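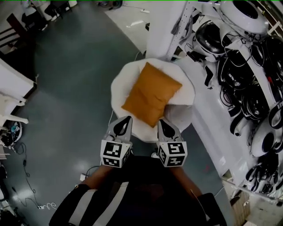 # 里程还是早点花掉吧

上个月我母亲打电话来,说她收到一封邮件,信里讲她在 Nostano 的里程快要过期了,问我这是不是骗子。我让她把邮件转过来,看了半天,发件地址没问题,账号后四位也对得上,就是那种谁都收到过、谁都不会认真读的提醒信。她有多少里程呢?608。我跟她说,妈,这点里程连一杯机上的咖啡都换不了,让它过期好了。她在电话那头沉默了一会儿,然后说:“可那是我去看你姨那一趟攒下来的呀。”

我挂了电话以后一直在想这句话,想了好几天,连带着把自己对里程这件事的看法也重新捋了一遍,所以就有了这篇东西。写得有点散,各位就当是陪我在登机口坐一会儿,反正航班也还没开始登机。

先交代一下我自己。我攒里程攒了很多年,早年还是拿着塑料会员卡在柜台上一张一张补登的,登机牌存根夹在一本旧地图册里,回家以后摊在饭桌上对,漏了一段就写信去问(那时候真的要写信,还要附上复印件!)。我信用卡用的是能换里程的那种,买菜也刷,交物业费也刷,有一阵子连给同事凑份子买生日蛋糕,我都抢着先垫付,再一个个去收现金。我太太说我那几年看什么东西都像在看一张机票的碎片。这话我当时还挺得意的。

后来我攒够了一张很体面的长途商务舱,往返,足够两个人去一趟我们念叨了好久的海边。攒够的那天晚上我打开订票页面,看了看日期,觉得还可以再等等,也许明年会有更好的航线,也许再添一点就能换更好的舱位。于是就等了。等到第二年的六月,Nostano 改了兑换表,同一段航程要的里程一下子多出一大截,我那张“很体面”的票,变成了单程。

我生了整整一个星期的气,给客服打了好多次电话,最后接电话的那位小姐声音特别温柔,她说先生,兑换标准以出票当日为准。这句话我现在还能背下来,而且我得承认她说得一点都没错,条款里就是那么写的,我当年勾选同意的时候也没有人按着我的手。

所以我的第一个主张很简单,也不新鲜:里程要花,早点花,不要等到最完美的那一次。常跟我一起讨论这些事的 Keith Tawhiri 不太同意我。他是那种把每个里程值多少钱算到小数点后面的人,低于他心里那条线,他宁可掏现金,也不肯动账户里的一分一毫。他的道理我听得懂,也佩服,他确实用别人飞短途的代价坐过几次让我眼红的头等舱。可是他每天要花多少时间盯着那些位子呢?半夜起来刷放票,请假的日期跟着座位走,有一回为了一个难得的舱位,他绕道 Dultby 多转了一次机,在机场里待了 12 个小时,到家的时候孩子的演出已经结束了。他讲这件事的时候是笑着讲的,我也跟着笑,笑完以后心里有点不是滋味。

我不想拿这个来教训他,我自己干过的傻事比他多。我想说的是,我们这些爱好者写的攻略,长年累月地教大家怎么把每一个里程用到极致,却很少有谁写一写,一位像我母亲那样两三年才飞一趟的老太太,该拿她那点零头怎么办。好像零头就不值得写,好像只有能换到香槟和平躺座椅的里程才算里程。

说到零头,就得说说过期这件事了。我对航空公司其实没有多少怨气,人家要做生意,账面上挂着那么多欠旅客的里程,总得有个办法清一清,这我理解。可是我不太能理解的是清理的对象。一个每周都在飞的人,账户天天有进账,里程永远不会过期;一个因为生孩子、因为生病、因为照顾老人而停下来没有出门的人,隔上 18 个月没有动静,账户就空了。规则对所有人都一样,落到身上的分量却差得很远。越是飞得少的人,每一次飞行在他们的生活里就越要紧,偏偏也是他们最容易丢掉那点纪念品似的里程。

我认识一位读者叫 Maysoun Semaan,她前年动了手术,休养了很长时间,等她想起来登录账户的时候,里面已经什么都没有了。她写信去问能不能恢复,对方回信说可以,付一笔手续费就行。她算了算,手续费比那些里程能换来的东西还贵些,也就作罢了。她给我写信的语气很平静,一点抱怨的意思都没有,只是问我:他们知道我为什么那段时间没有飞吗?

他们当然不知道,系统里也没有一栏可以填这个。但我觉得这一栏是可以有的。哪怕只是让人在账户里点一下“我还在”,把期限往后挪一挪,又能花掉航空公司多少成本呢?现在的办法是要你买点什么、换点什么、刷点什么,才算“有活动”,于是一帮人为了保住里程去买自己不需要的东西,买回来堆在储物间里。我家储物间里至今有一只通过合作商城换来的煎蛋锅,直径很小,小到只能煎一个鹌鹑蛋。我太太每次收拾东西都要把它举起来给我看一眼,也不说话。
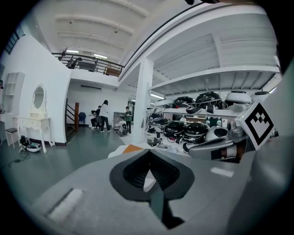
*灰色夹爪,以及一枚带黑白标记的白色方块。*

再讲讲酒店那一边。我这几年住 Brerora 住得比较多,贪的是他们早餐做得好,粥熬得稠,配的小菜每天换。他们的积分也会过期,但是有一点做得让我服气:家里人可以把积分并到一起,不收钱,也不用打电话解释谁是谁的什么人,网页上填一填就行。我母亲在他们家那一点点积分并到我这儿,我再添上一些,去年冬天就给她和我姨换了 2 个晚上的房间。两位老太太在酒店里做了什么呢?据我姨汇报,她们第一天下午拉上窗帘睡了一觉,晚上吃了自己带去的橘子,第二天早上为了早餐该不该吃第二碗粥争了一会儿。就这样,她们高兴得不得了,到现在逢年过节还要拿出来讲。

按 Keith 的算法,那两晚换得实在不划算,淡季嘛,房价本来就低,付现金才对。我把这件事说给他听,他果然皱眉头。可是我想来想去,这大概是我这些年换过的最值的一次了,比我自己坐过的那些好座位都值。那些座位我现在回想起来,只记得灯光挺暗,被子挺厚,我舍不得睡,硬撑着看了三部电影,落地的时候头疼得要命。

所以我的第二个主张是,里程和积分最好的去处,常常是别人。给父母换一张他们自己舍不得买的票,给在外地念书的孩子换一趟临时想回家的短途,给朋友在候机的时候弄一杯热的东西喝。这些兑换在攻略里都要被打上“低价值”的标签,我每次看见那个标签都想跟作者争辩两句。低价值是拿票面价格去除出来的,可是孩子周五晚上突然打电话说想回家,票价正好涨到让人心疼的那种时候,你手里有里程,说一句“回来吧”,连价格都不用看,这里头的痛快是除不出来的。

当然会有人说,你这么讲太理想了,短途位子哪有那么好换,旺季根本放不出来。是的,我知道,我也在旺季对着一整页灰色的日期叹过气。还有人会说,积分给了别人,自己升级的时候就不够了。这也是真的,我去年就差那么一点点没能保住等级,登机的时候从第一组掉到了第三组,站在后头看着人家拖着箱子往前走,心里也酸了那么一小会儿。后来发现飞机还是同一架,行李架上也还有位置,就没那么酸了。

我也不是要劝大家都别攒了。攒里程这件事给过我很多乐趣,我因为它学会了看航线图,认得了一堆原本一辈子都不会知道的机场,还交到了一些隔着时区聊航班的朋友。有些人喜欢集邮,有些人喜欢钓鱼,我们喜欢在凌晨对着兑换表喝茶,这没有什么不好的。只是集邮的人不会有一天早上醒来,发现邮票公司把他的册子清空了,或者宣布从今天起每张邮票只值原来的一半。我们的册子放在别人家里,由别人说了算,这一点最好常常想着。

至于航空公司,要是有哪位在里头做事的朋友读到这里,我也有个小小的请求。不必学谁家宣布永不过期,我知道那要过财务那一关,难得很。能不能先把零头这一层想一想?比如几百个里程,让人能换成点什么,捐掉也行,换一次优先托运行李也行,或者转给家里人,不收那笔比里程本身还贵的手续费。再比如那封提醒邮件,能不能写得像个活人写的?告诉我母亲这些里程是哪一趟飞来的,是哪一年,从哪里到哪里。你们的系统里明明都有记录。她要是看到那一行字,大概就不会疑心是骗子了。

对了,我母亲那些里程最后没有让它过期。我从自己的信用卡里转了一点点进去,账户有了动静,期限就往后延了。从价值上讲这毫无道理,转的那些留在我这边还能派上别的用场。我打电话告诉她的时候,她先问我花钱了没有,我说没有,她又问现在一共有多少了,我报了个数,她让我等一下,去找笔,记在了挂历的边上。

她说等天气凉快一点,想再去看看我姨。我已经在看票了,早班的那趟位子还有,就是要从二号航站楼走,她得起个大早。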